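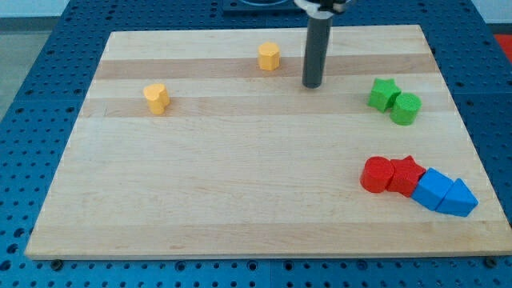

4. Results

4.1 Who came back after the first series

Of the 300 households in the Ostley panel, 200 finished the first series of the serial within the month of release. Finished here means the last episode played past the start of the end credits, same rule as section 3. We did not count people who fell asleep, no way of knowing.

What we wanted from this part was simple. Does a viewer who comes to an old programme on disc behave like a viewer who met it on the telly week by week? Earlier work on video release treats the two as one audience. Our diaries say otherwise, at least for Vanholm, the serial we used (six series, studio-bound, cheap sets, a lot of corridors).

Weekly viewers remembered cliffhangers. Disc viewers mostly didn't. Asked in the follow-up call to name how any one episode ended, the disc group gave us plots, characters, the odd joke, and very rarely an ending. Bezawit Negussie, who did most of the calls, noted that several people were surprised to learn the serial had been cut into half-hours at all. They had the whole-story edition, with titles and recaps taken out. So the cliffhanger is still there in the picture, somebody gasps, music goes up, but the next shot follows straight on and it passes for an ordinary bit of tension.

Episodic edition was different again. Viewers with the titles left in tended to stop at them. Not always. Two or three episodes in an evening was usual, and stopping points fell on the credits far more than on scene breaks. See Figure 4 for the spread by edition.

4.2 Order of viewing

Release order and broadcast order were not the same. The distributor, Nordin, put out the most popular stories first and then filled in behind them, so that a household buying as the discs appeared would see the lead actor change, change back, and then change again. We expected this to put people off. It didn't much.

Three patterns in the diaries:

Buyers who watched on the day they bought, whatever it was.

Buyers who held discs back until the gap before them was filled. Smaller group, older, nearly all had seen some of the broadcast.

Borrowers. Took what was on the library shelf. The Ostley branch had 11 of the titles in January, and one of those was always out.

Second group wrote the longest diary entries by a distance. One man kept a chart inside the cupboard door. He also sent us four pages of corrections to the questionnaire, all of them right, and we have used his story numbering in the appendix in place of our own.

First group are the interesting ones for the argument. They saw the serial out of order and reported no trouble following it, but when asked to place stories in sequence they did it by picture quality and by costume. Black and white went first, fair enough. Among the colour stories they put anything with outdoor filming later, on the grounds that it looked dearer. In fact the outdoor work is mostly early and the money ran out, as Maj-Britt Fagerlund sets out in her production history.

4.3 The comedy control

For comparison we ran the same diary with Bitow, a domestic sitcom of the same years from the same studios. Thirty-minute episodes, no running plot worth the name. We thought order would matter less here and it did matter less, but the reason given was not the one we wanted. Viewers said they did not notice the order because they skipped about inside the disc, chosing episodes by the still on the menu. The stills were picked by whoever authored the disc. So for that group the running order was set by somebody with an afternoon and a frame grabber.

This probably needs its own study. We have the menu logs from 30 households and have not done anything with them yet.

Laughter: the sitcom was watched in company more than the serial, and company made it finish. Solo viewers dropped it after the second or third episode. No such effect for Vanholm, where solo viewers were if anything the stayers. Gøran Aasen has suggested that the serial's following grew through solo watching followed by talk elsewhere (work, letters page, the club). Our data fits that but doesn't test it.

4.4 Problems

Diaries were filled in late. You can tell from the pen. Where a whole week was in one ink and one mood we marked it as a batch and left it out of the time-of-day figures, though kept it for order. Faustino Ibarra did the marking blind, Eyerusalem Sisay did a second pass, and they disagreed on a handful, all settled by keeping the diary in.

The whole-story edition of one Vanholm title had a pressing fault and stuck before the end. Households with that disc are counted as finished if they said they would have. Not ideal. Taking them out does not move anything in Table 2 by more than a hair.

Panel skews towards people who already own a lot of discs. Price was not controlled for and should have been, the serial cost more per hour than the sitcom and people do tend to finish what they have paid for.

5. Discussion

The cult audience is usually described as one that grows with the number of episodes. On the evidence of the diaries it would be safer to say it grows with the number of ways in. The disc buyers in our first group came in anywhere and stayed, and what they stayed with was a slightly diffrent programme from the one that went out: longer, smoother, out of order, no endings.

Whether they would call themselves followers is another matter. Only the chart man did, and he had seen the broadcast.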